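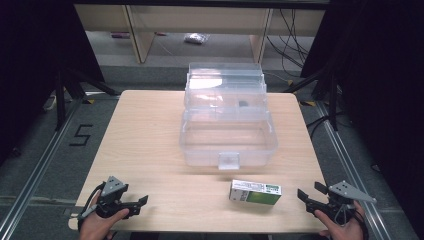

1. Open box task – where we're at

Bay 5, clear box with the hinged lid, small white and green carton. Task wording agreed at last: box starts open, carton goes in, lid closed, latch pressed. Two grippers throughout. Discussion on which hand picks up. Left to the operator for now, Bredari want both in the set anyway.

Start position – carton anywhere on the near half of the table, any angle, flat. Not standing on end, we'll do that as its own batch.

Target stays 1,000 good episodes by end of August. Rate is behind. Main loss is resets taking longer than the episode itself.

ACTION: second person on resets for the Friday shift, trial only.

2. Rejects

11 episodes knocked back by Gestance from the last upload. Most were lid closed with the elbow or the side of the hand, wich the model can't use. A couple ended before the latch was down. Rest were tracking dropouts, cause not known.

Agreed: fingers only on the lid. If you fumble it, keep going and recover, don't stop the recording. Recoveries are wanted. Bin it only if the carton leaves the table or you touch anything bare handed.

Question raised whether clear plastic is hurting the depth. No answer yet. Gestance to send their view of it, and we keep recording in the meantime.

ACTION: reject reasons onto the bay sheet, plain words, no codes.

3. Cables and wrists

Complaints of sore wrists after the long blocks. Blocks cut to 40 minutes, swap hands-on and labelling duties in between. Cable on the left unit catching on the table edge when reaching across – clip it to the forearm strap and see.

4. Next objects

Chaudhary shipment due, mixed cartons and 2 more boxes, different latches. Murolport site doing the opaque ones so we dont double up.

Some debate about moving the overhead lights for variety. Left until the current batch is finished.

ACTION: measure and label new boxes before they go out on the floor.

5. Other business

Floor tape lifting in places, re-do before Friday. Kettle still broken.

Closed 10.50 am. Next one same time, same room.

2 comments
0 shares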